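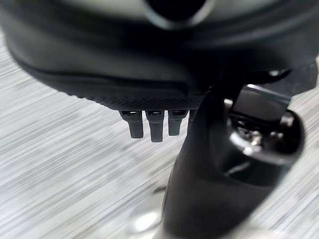
Shoe rack by the door: slippers on the low shelf or the high one?

Posted in Entryways and Closets
164 views

doormat_denise

We have guest slippers by the front door because we don't wear shoes in the house. They are all the same kind, the Carvalho slides with one wide strap and a thick sole. We have them in a few pale colors. The rack is a Bridell, 35 inches wide and 13 inches deep, with a black metal frame, a wooden top board and two wooden shelves inside. It stands on carpet.

My problem is that the slippers never stay in any kind of order. The house gets people in and out all day Saturday, and by evening there are pairs split between the two shelves and at least one slipper on the floor. I have tried putting the large sizes up top and the small ones below. I have tried it by color too. Either way it lasts a day.
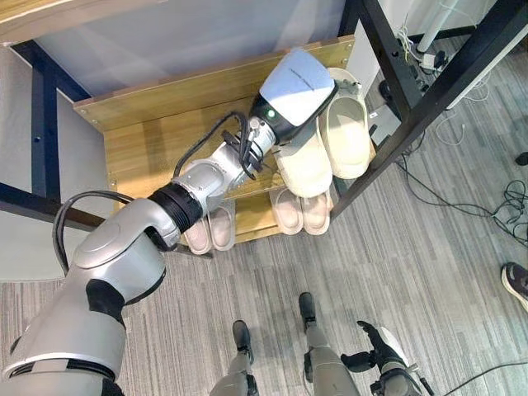 Shelf depth may be part of it. The slides are wide for their length and the sole is thick, so two pairs next to each other take more room than the same number of sneakers would. I have the pink ones on the lower shelf with their toes facing out, and those are fairly easy to grab. The cream ones go on the upper shelf. One of them is standing on its edge against the right side of the rack, and that is how I find them a lot of the time. I can't tell if people do it to save room or if they just push them in.

I also have an odd gray one that turns up with the pink ones. The mate is usually in the laundry room.
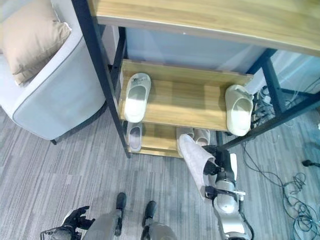
My sister thinks I should leave the top board clear and stop trying to use the whole rack. She may be right, but the board is the only flat place near the door for keys and mail. What bothers me more is the spacing. The two cream ones can end up at opposite ends of the upper shelf with bare wood between them, and then a guest takes one and has to look for the other. On the lower shelf the gray one sits off to the left of the pinks, and everything gets pushed toward the middle to make room.

Questions, then. Which shelf should the guest pairs be on? Toes out or heels out? And is there something that keeps pairs together without clips? I don't want clips.

3 replies

bluegate_stolunport

Guest pairs on the upper shelf, your own on the lower one. Guests don't want to bend down and hunt around in the back of a low shelf, especially older ones. Your family knows where theirs are.

For direction, I would go heels out. With slides you can pick up a pair with one hand if the open heel end is toward you: thumb in one, fingers in the other. Toes out looks neater, but people have to turn them around before they put them on, and while they are doing that they drop them.

To keep pairs together:

Measure one pair side by side at the widest point, which will be the strap. Add half an inch.

Mark that width along the front edge of the shelf with a pencil or a bit of painter's tape. Do it for as many pairs as fit and stop there. If it comes out to two and a half pairs, it holds two pairs.

Stick a small clear bumper at each mark, the kind that goes inside cabinet doors. You hardly see them on light wood. Wipe the board first and let it dry.

Any pair that doesn't get a space goes in a basket somewhere else. I think this is where your trouble is. A pair without a space gets squeezed in sideways, and then you have slippers standing on their edges.

Put the gray one in the laundry room with its mate until you have both of them.
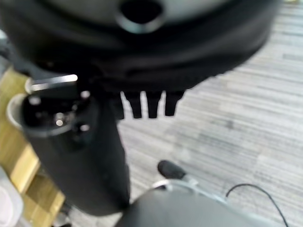
mudroom_mike_74

Get a closed cabinet. We got the Berkero one with the tilting doors for 279 and you can't see any of it. Throw them in and shut the door.

Fair warning, thick soles might not fit in the tilting part. Ours are thin. Measure before you buy.

pinecone_and_co

I don't agree about heels out on the low shelf. Down there you are looking from above and the upper board hides the back half, so all you see is the heel end of everything and the pairs look alike. Toes out on the bottom, heels out on the top. The first reply is right about the marks, though. I used tape and never got as far as the bumpers, and it still works fine.

A few more things. If the rack is on carpet, check that it's level, because ours leaned forward a little and the slippers crept toward the edge. I put a folded piece of cardboard under each front leg. And give the cream ones a wash now and then. They show dirt on the footbed long before the darker colors do, and guests notice.

You can keep the keys on top. Get a small tray so the mail doesn't spread over the whole board.

doormat_denise

Thank you both. I have the tape on the upper shelf now and will do the lower one after the weekend. The cabinet is more than I want to spend, and our soles are definitely too thick for it. The gray pair is going in the laundry room.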